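3. Coursework Setting and Task Design

3.1 The module

The work was carried out in a final-year project module on robot manipulation. Eighteen students took part, split into small teams, and each team had the use of a shared work cell for 2 hours a week during January. Teaching was led by Rowena Padilla, with Edgardo Lumbao running the laboratory sessions. Most of the students had written code for simulated arms before, but few had worked with a real one.

Earlier versions of the module used coloured blocks. Students finished the block tasks quickly and their reports tended to look alike. For this version we moved to a toy kitchen, which we call the Curico set. The objects differ in shape and in how they can be held, and they can be placed in or on one another, so a short instruction such as "put the strawberry in the colander" already contains a choice of grasp and a choice of where to let go.

3.2 Table layout

All teams worked on the same white table. The heavier items stay near the sides and the smaller ones are moved between trials. Before each trial one student sets out the objects from a printed card and a second student checks them against it. The cards were drawn up by Pacita Castillo and allow objects to start inside other objects, as with the bottle in Figure 1. We kept these harder starts in the set after some discussion — they lowered the success rates, but they also gave the teams more to write about.
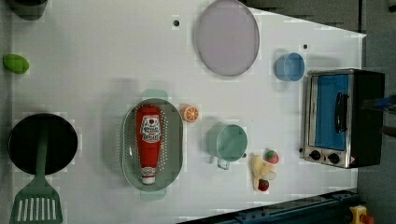
Figure 1. Overhead view of the work table. The ketchup bottle lies in the colander, with the plate, cup and mug nearby, the toaster oven on the right and the frying pan and slotted spatula on the left.

Teams were free to choose their own software, within limits. Two of them used Genley, the planner taught in the previous year, and the others wrote their own on top of the Arker control library. No team was allowed to fix object positions in code. This rule was broken once, by accident, and the trials concerned were repeated.

3.3 Trials and marking

Each team was given 4 instructions of rising difficulty. Across the whole class we recorded 300 trials. A trial counted as a success if the named object ended up in the named place and no other object had been knocked off the table. Touching or shifting a neighbouring object was noted but not penalised. Rosario Cirillo marked every trial from the video record, and Ankica Stan marked a sample again without seeing the first set of marks. Where they disagreed, the cause was nearly always an object resting on a rim, and the wording of the rule was changed to cover this.

Success rates made up only a small part of the grade. The larger part came from a written account of failures, in which each team had to pick out its most common fault and test one change meant to reduce it. Several teams found that their fault lay in the choice of grasp point and left the planner alone. One team spent most of its time on camera calibration and ran fewer trials than the rest — its report was still among the stronger ones.

The start cards and the marking sheet are kept in the Policarpio course archive. The version described in this section is the one dated 27/01/2026.

Related items
Marking group work in laboratory modules
From blocks to kitchens: notes on changing a manipulation task
Start cards for the Curico set
Student failure reports as a form of assessment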